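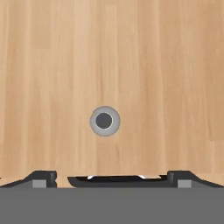
*Fig. 4.1. Wrist view, simulated. Small round object on the wood surface, both gripper fingers in view.*

## 4. Two-view policies in simulation

Notes by Nusrat Rana. Read section 3 (behavior cloning) first. Code for this unit is in the Ninder repository under `unit4/`.

### 4.1 Setup

The policy receives two RGB images per step, one from a wrist camera and one from a fixed scene camera, plus the joint angles and the gripper opening. It outputs a chunk of 9 end-effector displacements and a gripper command for each. Only the first part of a chunk is executed before the policy is queried again.

The two views carry different information. The wrist view fixes the position of a nearby object relative to the fingers, which is what matters for the last few centimeters of a grasp. It says very little about where the arm is in the kitchen. A table top with a regular grain looks much the same from one position to the next, so the wrist image alone leaves the base-frame position poorly determined.
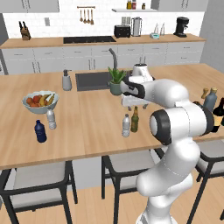
The scene view has the opposite problem. It shows the arm, the sink and the larger objects on the island, but small items can be hidden behind the arm or cover too few pixels to localize well. Clutter also matters: bottles near the path of the arm have to be avoided, and the wrist camera may not see them until late.

### 4.2 Training data

We use 1272 demonstrations collected by teleoperation in the Parisi kitchen. Fifty are held out for validation loss. Object poses and textures are randomized per episode; the cabinets, counters and sink stay where they are.

Hashmi's first version randomized the camera pose as well. That is left off in this unit - it slows training and hides the effect we want to measure.

### 4.3 View dropout

During training, replace one of the two image embeddings with a learned token, with probability *p*. Never drop both. Let *z_w* and *z_s* be the wrist and scene embeddings:

- with probability *p*/2, *z_w* becomes *m_w*
- with probability *p*/2, *z_s* becomes *m_s*
- otherwise both are kept

The loss is unchanged (L1 on the action chunk). At test time both views are normally present.

Without dropout the policy tends to lean on the scene view, whose fixed background makes the training loss easy to reduce early on. Grasps then fail by a small lateral offset even when the object is plainly visible at the wrist.

### 4.4 Evaluation

Run 100 episodes per condition with the same seeds across conditions:

1. both views
2. wrist only
3. scene only

Report success rate with a 95% binomial interval. Log reach failures and grasp failures separately. A reach failure means the fingers never came within one object diameter of the target.

### Exercise

Train with *p* = 0 and *p* = 0.2 and fill in the table for both. Validation loss is a poor guide to success rate here - check whether the ranking agrees in your runs. Send questions on the simulator build to Cyprian Wasilewska.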